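Phantom grip

A phantom grip is a fault in robotic manipulation in which the control software records an object as held when the gripper has closed on nothing, or on the wrong thing. The arm then carries out the rest of its task in good faith: it lifts, travels, lowers and releases, and the log shows a clean success. The name comes from the Nerinum home-assistance project, where the fault was first tracked as a category of its own, and it has since become a favorite puzzle among people who build household robots.

Background

Most two-finger grippers have no direct sense of touch. The controller works out whether something is being held from two signals, the motor current and the distance between the fingers when they stop moving. If the fingers stop early and the current rises, the object is taken to be in hand. The method is cheap, quick and surprisingly good, and it works beautifully on cups and bottles. Thin objects are where it gets interesting, as the closing distance for a slim remote control and that for an empty gripper can differ by very little. 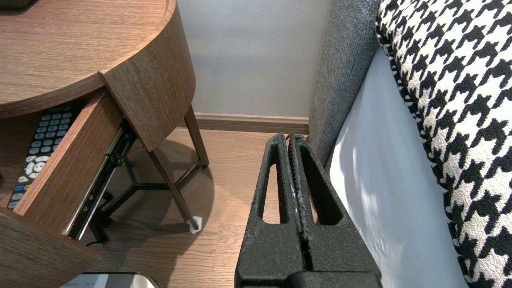 Closed gripper fingers with scuffed inner faces, beside an open nightstand drawer holding a remote control.

Wear makes matters worse. As finger pads lose material, the fully closed position drifts, and a threshold set on new pads no longer fits. Dirt between the fingers has the opposite effect and can make an empty grip read as a full one.

The Nerinum trials

The fault came to light during bedroom trials of the Ornine controller, which ran 300 fetch-and-place attempts on bedside furniture. The software reported 200 successes. A review of the recordings confirmed only 194, and all the missing ones turned out to be phantom grips. In 2 of them the gripper had closed on the front edge of a drawer and pulled it farther out before slipping off, a result that changed the project's thinking about safety.

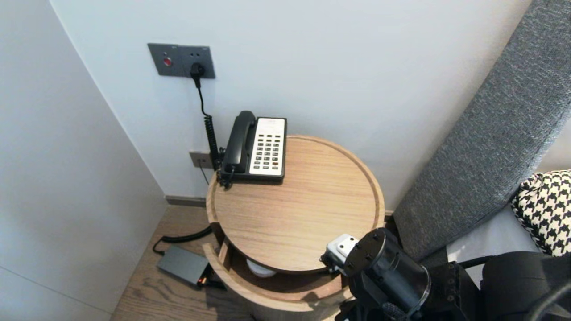
Drawer pulls of this kind are the most serious form of the fault, as the arm applies force to furniture while believing it is moving a light object. Small tables concentrate the risk. A round one with a raised rim offers the fingers an edge to catch on, and a corded telephone standing on top, with its coiled cord running up to a wall plate, gives a stray pull something to drag along. Ornine now stops the arm whenever the load at the wrist exceeds the value expected for the named object.

Detection and prevention

The simplest check is a second look. After lifting, the arm pauses and a camera confirms that the object has left its starting place. The Jalent add-on does this with a wrist camera and asks for another attempt if the view is unclear. Rajan pads take a different and rather lovely approach, using a soft layer whose electrical resistance changes under pressure, so that the fingers can feel a sheet of paper. Regular recalibration of the closed position remains the cheapest remedy of all.

See also

Grasp planning
Slip detection
Force limiting
Tactile sensor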